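Chapter 4
Small Shelves, Big Difference

I used to think storage was a closet problem. Then I moved into a kitchen with one short counter and a cupboard so deep that I lost a whole set of cups in the back of it (I found them in November, behind the flour), and I started paying attention to the little racks that sit on top of things.

In this chapter we'll look at open storage: wire baskets, risers, stacking shelves, anything you can see through and reach into from the front. We'll get to measuring in Section 4.2, and to weight and wobble after that, so keep your tape measure handy! For now I'd just like you to think about height. Most of us fill a shelf side to side and forget all the air above the cups.

My own kitchen notes call this the Candar layout, after the apartment building where I first tried it. You need a rack with a floor and a flat board across the top, and that gives you two levels where you had one. Short, straight-sided things go in below. Mugs with handles are fussier, and I like to leave them out until last, when I know how much room is left.

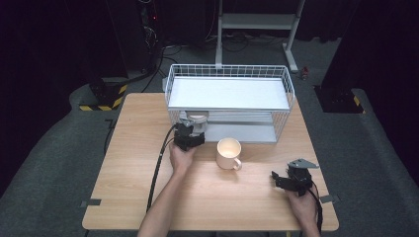
My neighbor disagreed with me on the order, and told me that mugs should go in first, handles all turned the same way, and that the plain cylinders could squeeze in wherever they liked. We'll try it both ways in Exercise 1. Before you start, clear a table and write down the height of your tallest cup.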